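Small Things from the Stotness Apartment

June 9, 2024

Hi again! A few of you asked what ended up in the apartment after the big clear-out in February, so I finally made a page for it. The place is tiny and I have a bad habit of falling for small household stuff - bins, jars, trays, anything with a lid. I kept a short list this time and stuck to it (mostly). Everything had to earn its spot on a shelf or a table, and I gave myself a budget of $200 for all of it.

I've sorted the page by object, so scroll to whatever you came for.

The little cream bin

My favorite buy of the whole year, and it's a trash can! I love the shape, rounded and a bit narrower toward the bottom, with a shiny band just under the rim. The lid is a flat round disc in a pale yellowish beige, and it looks so cheerful flipped up like this. It's small enough for a tabletop, so cotton pads and receipts and tea bag wrappers have somewhere to go. There's yellow tape around the base, and over on the right is a little white bottle with a ribbed silver-gray cap. I like the two of them on the streaky brown wood.

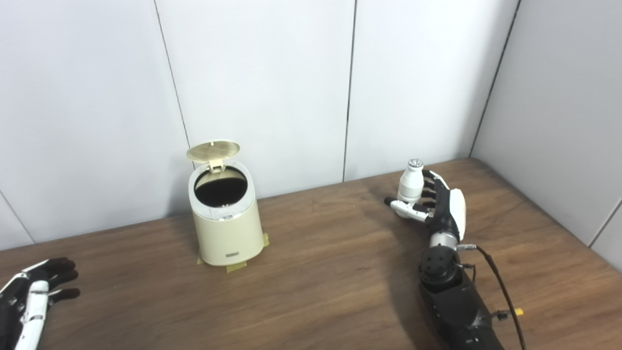
Where I shopped

Most of my looking was done at Pesidier, the housewares place two stops down the line. They have 11 sizes of bin on one wall, and I stood in front of it way too long. Kamata is better for bottles and jars, though the good ones go fast and the parking is awful.

Still on the list

A bathroom shelf, for one. I saw a gorgeous one at Kamata for $850 and laughed all the way back to the bus. Also a soap dish that drains properly - I've been through 2 already and they both turned into little swamps. If you know a good one, leave me a note in the guest book.

Next page: kitchen drawers, and the Plenelix hooks I keep going on about.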